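Betreff: Re: [Hesitz-Liste] Wohin mit dem Geschirr im großen Raum?
Von: Quang Hà
An: Liste

Liebe Shirley, liebe alle,

danke für die ausführliche Nachricht. Ich antworte erst jetzt, weil ich die Sache mit dem Schrank zuerst selbst anschauen wollte. Zur Erinnerung zitiere ich den Teil, um den es mir geht:

Shirley McKinnon schrieb:
> Ich finde, wir brauchen vor dem Winter eine klare Lösung für Tassen
> und Teller. Zurzeit stehen sie in Kartons im Flur und jeder sucht.
> Mein Vorschlag wäre ein zweiter Schrank, ich habe bei Motberg einen
> für 393 Euro gesehen, mit Lieferung 469. Er müsste an die
> Ziegelwand. Kavinda meint, dort ist kein Platz mehr, Thư meint,
> doch, wenn der kleine Tisch wegkommt. Was sagen die anderen?
> Und bitte: Wer hat den Schlüssel vom Flurschrank?

Zum Schlüssel: Den habe ich, er liegt ab heute wieder in der Schublade im Büro. Entschuldigung dafür.

Zum Schrank: Ich bin gegen den Kauf, jedenfalls in diesem Jahr. Der weiße Schrank an der Ziegelwand kann mehr aufnehmen, als wir ihm geben. Hinter die Glastür mit dem Bogen würde ich die Gläser stellen, und in die offenen Fächer daneben die Tassen. Für die Teller ist das untere Regal gut, sie sind schwer und sollen nicht über Kopfhöhe stehen.
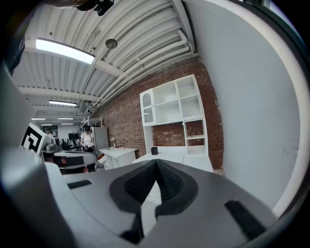 Der große Raum mit Ziegelwand, weißem Schrank und Kühlschrank

Den kleinen weißen Tisch möchte ich gern behalten. Er steht nah beim Kühlschrank, und man kann dort etwas abstellen, wenn man die Hände voll hat. Auch die Vase mit der Blume soll bitte bleiben, sie macht den Raum freundlicher. Wenn wir an seine Stelle einen hohen Schrank setzen, wirkt diese Seite nach meinem Gefühl sehr voll — aber das ist natürlich Geschmackssache.

Über die helle Arbeitsplatte vor dem Schrank müssten wir auch sprechen. Tane Paewai hat vorgeschlagen, dort dauerhaft ein Tablett mit Zucker, Löffeln und Teebeuteln zu lassen. Ich wäre dafür, solange es bei einem Tablett bleibt. Beim letzten gemeinsamen Essen hatten wir 37 Personen, da brauchten wir die ganze Fläche zum Anrichten.

In den Kartons im Flur habe ich übrigens zwei verschiedene Sorten Teller gefunden. Die flachen von Sternarberg lassen sich gut stapeln. Die alten von Norðdahl haben einen hohen Rand und der Stapel wackelt schon bei neun Stück. Diese würde ich verschenken, wenn niemand daran hängt. Kavinda Nanayakkara kennt eine Familie, die sie nehmen könnte.

Ich kann im November an einem Abend ab 18 Uhr das Geschirr einräumen und brauche dafür zwei Personen, eine zum Abwaschen und eine zum Abtrocknen. Thư Đinh hat mir schon halb zugesagt. Wer noch Zeit hat, schreibt bitte direkt an mich und nicht an die ganze Liste.

Und noch eine Frage an Shirley: Gilt der Preis bei Motberg länger, oder ist es ein Angebot? Falls das Einräumen nicht reicht, könnten wir im Frühling noch einmal darüber reden.

Mit herzlichen Grüßen
Quang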